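Search this journal Search Type and press enter
Last updated: August

Up way too early again. I had the idea in the shower last night that the planner was never wrong about the path, it was wrong about the box, and of course I couldn't sleep on that, so I was at my desk by six with cold coffee and the collision logs from yesterday.

Some background for future me, who will forget all of this by winter. Norura is our task planner. It takes the goal (RAM in slot, CPU in socket, whatever) and breaks it into moves. Lilora is the perception side, which looks at the wrist camera and says where things are and how sure it is. Between them sits Taipe, my little pile of glue code that was supposed to be temporary and now has its own config folder and a changelog. Sigh.

Yesterday Norura kept refusing to plan anything deep inside the case. Goal unreachable, goal unreachable, goal unreachable. I spent hours blaming the joint limits, then the seed for the inverse kinematics, then my own typing. This morning I finally dumped the collision scene and looked at it in the viewer, and there it was: Taipe was wrapping the whole tower in one solid convex hull. A brick! As far as the planner knew, there was no inside to reach into. No wonder it said no.

So the morning went into cutting that brick into pieces. Walls as thin plates, the power supply as a box, the drive cage as another box with a bit of padding. I left the board itself as a flat slab and gave the heatsink its own lump. The cables I still don't have a good answer for. Right now they're a fat keep-out region, very pessimistic, and it eats more of the workspace than I'd like.
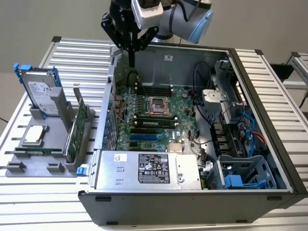 By lunch the planner was finding paths down into the case, and then I got greedy and started on the approach speeds. Old me had a single velocity scale for everything, which is silly when half the move is open air and the other half is next to things that bend. Now the free-space part runs at normal speed and the last 5 centimeters switch over to the slow Cartesian controller, with the force threshold checked on every cycle. I wrote the switch as a blend so the arm doesn't stop and hiccup in between. First version blended in the wrong direction and sped up at the bottom — good thing that was in simulation. I said a word out loud.

Ran 100 plans in sim after the fix, random starts above the case, target at the memory slots. 81 came back good. Yesterday it was zero, so I'm taking the win! The failures are nearly all the same kind, too, where the wrist rolls the long way around and the camera side swings into the keep-out region. I think a soft cost on wrist roll would get most of those back. Or I could seed from the last good solution, which is lazier and might work just as well. Writing both down so I don't argue with myself tomorrow.

Lilora was in a mood all afternoon. She (yes, I know) is great on the flat stuff and much less great on shiny metal. The CPU pose kept flipping by a quarter turn between frames, with high confidence both times, which is the worst possible combination. A heat spreader is very nearly square, so I can't really blame her. I added a check that compares the new pose with the last few and holds the old one if the jump is too big, and that calmed things down in the replays. It's a bandage. The real fix is retraining with more views of that corner of the fixture, and I only have 4,000 labeled crops to work with, most of them RAM because RAM is easy and I label when I'm tired.

Also found out that the Mastau logger drops timestamps when the disk gets busy. It doesn't crash or warn, it just writes the same time over and over until it catches up. I've been trusting those plots for weeks! Went back through two of my old latency notes and crossed them out. I put in a small queue and a loud message for when it falls behind, and then watched it fall behind right away, loudly, which was sort of satisfying and sort of depressing.

Left to do: wrist roll cost, something smarter for the cables, rename the function called fix_thing_2 before anyone else reads it. Push the branch. I wrote the commit message and then forgot to push, so that's first.

Leftover noodles for dinner, standing up, laptop open on the counter with another batch of plans running. Still going as I write this. Going to bed anyway.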